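4. What the Section Players Told Us About Following the Lead

4.1 Breath before pitch

We went into the Teltwood rehearsals expecting to write mostly about tuning. Tuning is what the earlier work on amateur big bands talks about, and it is what directors talk about when they stop a saxophone section in the middle of a chorus. What we got, almost from the first evening, was a much richer conversation about breathing, and we are very happy to have been pulled off course by it.

The Teltwood band rehearses with the usual five saxophones: two altos, two tenors and a baritone. Leonie Haslinger plays lead alto. Noel Dumlao sits beside her on second, and Hawi Lencho holds down the baritone chair at the end of the row, as far from the lead as a section player can get without leaving the section. All three let us record them at close range over 21 rehearsals, and all three sat through long playback interviews in which we stopped the recording wherever they asked us to.

Dumlao asked us to stop it in front of phrases. This surprised us. We had cued up the chords themselves, ready to talk about thirds and sevenths, and he kept sending us back a beat earlier. "It's already decided by then," he said of one entrance in the ballad "Siriwan." "Go back to where she breathes. If I've breathed with her I know how loud she's going to be, and I know if she's going to lean on it or float it." We played him the same entrance from another evening, one he had called sloppy at the time. Again he wanted the beat before. He had taken his breath early, he said, and had spent the first note waiting.

The audio backs him up nicely. In the close recordings the lead player's intake is easy to hear before slow entrances and hard to hear before fast ones, and the section's starts sit closest together at exactly the places where it is easy to hear. We don't want to push this too far. Slow entrances are also the exposed ones, and players take more care over them. But the match between what Dumlao described and what the recordings show is close enough that we began marking breaths in every transcription from that point on, and we wish we had done so from the beginning.

4.2 The view from the baritone chair

Lencho's account is different, and we find it the most exciting material in the whole project. From the far chair she can't hear the lead alto breathe at all. Between her and Haslinger there are tenors, stands, and a good deal of trombone coming over her shoulder. What she follows is the second tenor's back and, in her words, "the end of the last thing."

By this she means release. Lencho listens to how the section ends a note and takes from it how the next one will begin. If the release is short and tongued, the next entrance will have an edge to it; if the sound is let go with the air, she comes in underneath and lets the front of the note be soft. She described it with so much confidence that we asked her to call the entrances in advance during playback, with the recording stopped just after each release. She did this cheerfully and with very few misses, including on rehearsals she had not played in.

The passage she liked best for this was the soli in "Zenlow," an up-tempo chart by Edeltraud Egger that the band had been working on since July. Egger writes close harmony with the baritone often doubling the lead an octave down, so the two players who can hear each other least are the two who have to match most exactly. It is a wonderful bit of trouble to set for a section! When we put this to Egger, she laughed and told us she does it on purpose. A baritone player who has the lead line, she said, stops thinking like a bass instrument and starts singing.

Haslinger was not aware of any of this when we first spoke with her. She had always taken it that Lencho was following her sound. On hearing the playback interviews she went back to her own part and began writing in the length of her releases, something she had never done in years of marking breaths and accents. By the rehearsal of 11/18/19 the other four players had copied her markings into their parts, and the "Zenlow" soli on that recording is the cleanest we have. The trumpets noticed too, or at any rate one of them shouted.

4.3 Marked and unmarked releases

The change in the players' parts gave us a comparison we had not planned for. We picked 24 phrase endings from the "Zenlow" soli and the out chorus of "Siriwan" and measured the spread between the first and last saxophone to stop sounding, before and after the markings went in. Onsets were measured in the same way for the notes that followed. All measurements were done by hand, from the waveform and by ear together, by Afaf Haddad and the first author, working apart and then comparing notes.

Releases tightened, as anyone would expect once players have agreed on where a note stops. The pleasing part is the onsets. These had no new markings of any kind, and they tightened as well, most clearly in the baritone. Where the two readers disagreed, it was nearly always over a release in the second tenor, who plays with a soft, breathy finish that trails off into the room.

Figure 2. Two stemmed glasses, one green and one red, upside down on a gold wire rack.

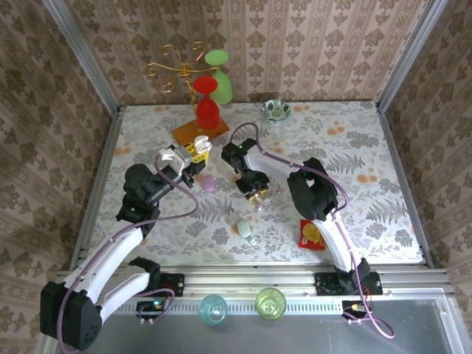 We left those tenor releases in the comparison, with the later of the two readings used each time. Taking them out makes the change look bigger, and a reader who prefers the stricter version can easily work it out from the table in the appendix. We prefer to keep them. A breathy finish is part of how that section sounds, and Lencho, who sits right next to it, says it is the thing she hears best.

Seven of the endings got worse. We went back to these with a lot of curiosity, and most of them fall just before a page turn. Haslinger's explanation was practical: with a release marked to the full value, players who used to let go early to free a hand now held on, each for as long as they dared. She has since moved two of the marks back by an eighth note — a small thing, but the section took to it right away. The remaining cases come at the end of long phrases in "Siriwan," where the first tenor simply ran out of air on a tempo slower than usual.

4.4 Listening along the row

Put together, the interviews suggest that following the lead is passed along the row in different forms. The second alto gets breath. The tenors, in shorter interviews than we would have liked, talked mainly about vibrato and about watching the lead's shoulders. The baritone gets releases, partly secondhand. Each player described his or her own method as the normal one, and several were delighted to hear that the person in the next chair did something else entirely.

This matters for teaching. Method books for section playing tend to tell everyone to listen to the lead, and Dumlao, who coaches high school players, had been saying just that for years. He now seats his students in each chair in turn for a whole tune and asks them afterward what they could hear from there. Egger has taken the idea into her writing and is revising the last chorus of "Zenlow" with cutoffs spelled out in rests, so that a section sight-reading it will agree on them without a pencil.

We can't say from one band how general the pattern is. The Teltwood players have sat in the same order for a long time, the room is low and dry, and a section in a bright hall may well hear more of each other's breath than this one does. We did record a single evening with Dumlao and Haslinger trading chairs, and the results were lively enough that we give them a section of their own. The first thing Haslinger said from the second chair was that she had no idea she breathed so loudly.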